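Qui sommes-nous

Gyamfi est une école de couture et de retouche installée à Mutville, dans les anciens locaux d'une imprimerie. Nous formons des adultes en reconversion, des demandeurs d'emploi et des particuliers qui souhaitent apprendre à coudre, réparer et transformer le linge et les vêtements.

L'école a été fondée par Senyo Owusu, tailleur de métier. Il a d'abord tenu un atelier de retouche rue Dreltgate, où il prenait des apprentis. Les demandes de cours étant devenues plus nombreuses que les commandes, il a fermé la boutique au mois de janvier et déménagé les machines à coudre dans les locaux actuels. La rue Dreltgate a donné son nom à notre grande salle de coupe.

Les locaux

L'école occupe 351 m² sur un seul niveau, accessible aux personnes à mobilité réduite. On y trouve la salle Dreltgate, deux salles de piquage, une pièce réservée au repassage et une réserve où sont classés les tissus donnés par les habitants et par les entreprises de la région. Les dons sont triés par matière, lavés puis étiquetés. Nous acceptons le coton, le lin, la laine et les mélanges courants, même en petits morceaux. Nous ne prenons ni les cuirs, ni les rideaux doublés, ni les couettes.
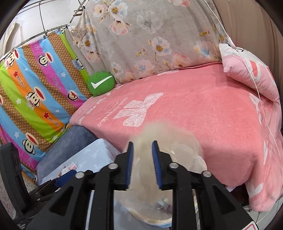

Sac en plastique translucide, à l'atelier.

Les formations

La formation longue dure 1000 heures, stage compris. Elle prépare aux emplois de retoucheur, de piqueur et d'agent de lingerie dans les hôtels et les établissements de soins. Les groupes comptent jusqu'à 26 stagiaires, répartis en deux ateliers pour les cours pratiques. L'admission se fait sur entretien, sans condition de diplôme.

Le programme commence par la connaissance des fibres et l'entretien des textiles. Viennent ensuite les ourlets, les reprises, la pose de fermetures et d'élastiques, puis le patronage à plat. Le linge de maison fait l'objet d'un module à part : draps plats, draps-housses, taies, torchons.
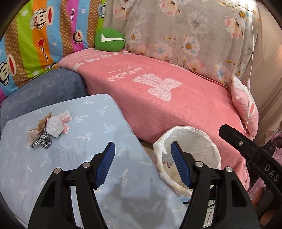
Ce module est souvent demandé seul par les professionnels de l'hôtellerie, qui peuvent le suivre en cinq jours dans nos murs ou chez eux. Les chutes de coupe sont conservées et servent aux exercices de patchwork des débutants.

Des cours du soir sont ouverts à tous, au trimestre. Il n'est pas nécessaire de posséder une machine. Le fil et les aiguilles sont fournis, les ciseaux de coupe peuvent être empruntés sur place.

Nos partenaires

Le réseau Zardale, qui réunit des blanchisseries et des ateliers de confection, accueille une partie de nos stagiaires et participe aux jurys de fin de formation. Depuis l'ouverture, 1158 personnes ont suivi un cours ou une formation à l'école.

Statut et financement

Gyamfi est une association à but non lucratif. Les formations longues peuvent être prises en charge selon la situation du candidat ; un devis est remis après l'entretien. Les cours du soir sont payables en une ou trois fois.

Nous rendre visite

Les visites se font sur rendez-vous, en dehors des heures de cours. Les dons de tissus sont reçus à l'accueil, dans des sacs fermés, aux heures d'ouverture du secrétariat.

Page mise à jour le 22 octobre 2020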